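Workshop tips: the Jemavis two-arm bench kit

Small metal parts are the hard test for yellow printed fingers. Pinch the part upright, close to the tips.
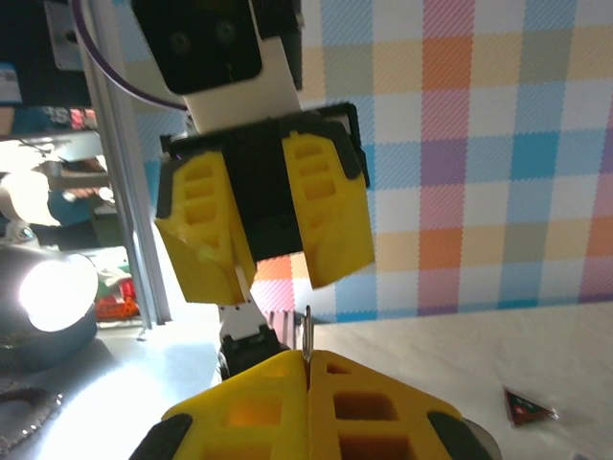

Set the grip force to 4 before trying a handover. Keep the bench clear between the two bases. 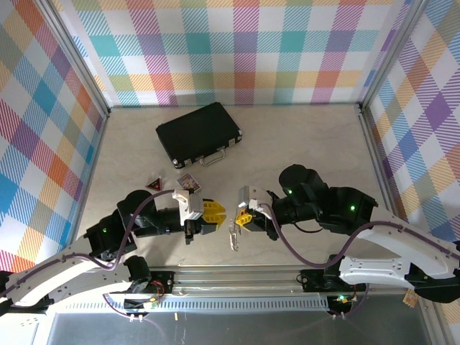
*Eder*

Clear plastic is harder to judge than metal, so lower it slowly. Check the finger pads every 97 cycles.

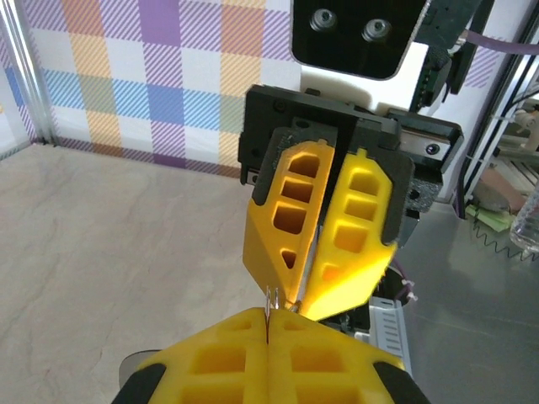
Close the second gripper fully, then open the first. Jusasico sells spare fingers in pairs.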